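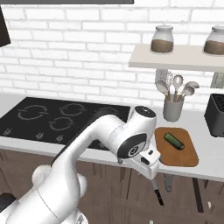

# Oiling a wooden chopping board

A board that looks pale and feels rough usually just needs oil. The job takes ten minutes of work and a night of waiting.

## What you need

- Food-safe mineral oil. A 300 ml bottle lasts me most of a year.
- Two clean cotton cloths
- Fine sandpaper, 240 grit or close to it
- Half a lemon and some coarse salt

Don't use olive or sunflower oil. They go sticky and start to smell.

## Clean it first

Scatter the salt over the board and rub it in with the cut side of the lemon. Leave it for five minutes, then rinse both sides under warm water and wipe it down. Stand the board on its edge and let it dry fully. In August mine is ready by the evening; in winter I give it a full day.

## Sand if it needs it

Run your palm across the surface. If it catches, sand lightly along the grain. Fuzzy patches tend to be worst in the middle, but do the whole face or you'll end up with a dip. Wipe off the dust with a barely damp cloth and let the board dry again.

## Oil it

1. Warm the bottle in a mug of hot water for a few minutes.
2. Pour a small pool in the middle and spread it with a cloth, working along the grain.
3. Do the other side and all four edges. End grain drinks the most, so go over it twice.
4. Stand the board upright overnight.
5. Wipe off whatever is left on the surface.

A new board wants 2 coats, a day apart. Hala Semaan, who taught me this, did three on hers and the last one mostly sat on top.

## How often

Once a month for a board in daily use. Flick a little water on it — if the drops soak in, it's due.

Small cracks at the ends can be filled with beeswax melted into the oil, one part wax to four of oil. A split that goes right through needs gluing and clamping before any oil goes near it.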